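Lalledthorpe Clothing Room: progress report to the Flirka Fund

Period covered: July to December
Prepared by: Luana Dantas, coordinator

The clothing room has been open for the full period and the grant is on track. We asked for 2000 garments sorted and given out by the end of December. The final tally was 3363, most of it children's and winter wear. The increase came from a school drive that Kekeli Osei organised in the spring term.

Spending

The first instalment of $2000 went on shelving, tubs and size labels. Receipts are with Milovan Stoyanova. There is no underspend to return. The second instalment has not been drawn.

Sorting

Donations are now sorted by fabric weight first and size second. Under the old system, fleece and knits ended up mixed with summer cotton and we handled the same bag twice. Everaldo Siqueira rewrote the instruction sheet in August. Printed fabrics and bedding still slow us down, as people often send them in the same bag as clothes.

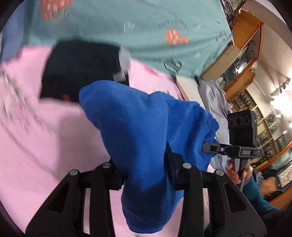 Mixed colours and prints at the sorting stage, with a blue item lifted over pink fabric.

Problems

The dryer was out of service for 3 weeks and damp donations had to be turned away. It has been repaired. We are also short of men's trousers in larger sizes, and Mi-kyung Lim has written to two workwear shops in the area to ask for end-of-line stock. One has replied.

Next period

We will open one evening a month and trial a labelled tub for odd pieces such as scarves and single gloves. We would like to draw the second instalment in February.

Related items
Clothing Room opening hours
What we can and can't accept
Fluvunar Hall: room bookings
Previous report to the Flirka Fund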